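Repeating the old survey lines at Atholm - anyone done the upper moor?

peatcorer
A group of us are going back to Atholm in April to repeat the 1970s stream survey. The original party fixed 245 sampling points and we have their notebook, but the map is a poor photocopy. I'm trying to work out how many points can still be found on the ground. 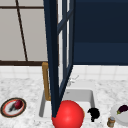 Are the points marked with anything?
The notebook says wooden pegs on the lower lines and small cairns on the upper moor, and I'd expect most of the pegs to have rotted by now.

urnside_walker
I went up from the Urnside end two years ago. The cairns on the ridge are still there. I didn't see a single peg, though I wasn't looking for them. Take a GPS and work out the grid references at home first.

tern42
I don't agree with doing it that way. Their grid references were read off a one inch map by eye, so you could be 100 metres out before you start. Use the stream junctions. They are drawn in the notebook and most won't have moved far.

urnside_walker
Some have moved a good deal. The burn below the sheepfold cut a new channel in the floods and the old junction is dry.

peatcorer
Thanks both. We'll probably use junctions on the moor and GPS lower down. Araceli Rosales is leading and she wants each point visited by two people who write down their position separately.

tern42
That will double your time. We tried it on the Solís survey and dropped it after four days.

peatcorer
Did the two sets of positions differ much when you compared them?

tern42
By a few metres mostly. More in the bracken.

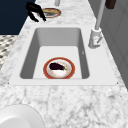 Where is the best place to base a party of this size?
Stornport has the bunkhouse and the only shop, but it's a long walk in, so most groups camp at the head of the track with the estate's permission.

urnside_walker
Ring the estate early. They reply to letters slowly and to emails not at all - or that was my experience.

peatcorer
I wrote on 27th January and had a reply within the week, so it may have improved. They want a list of names and the vehicle registrations.

tern42
Still think you should drop the double visits. Post the results either way.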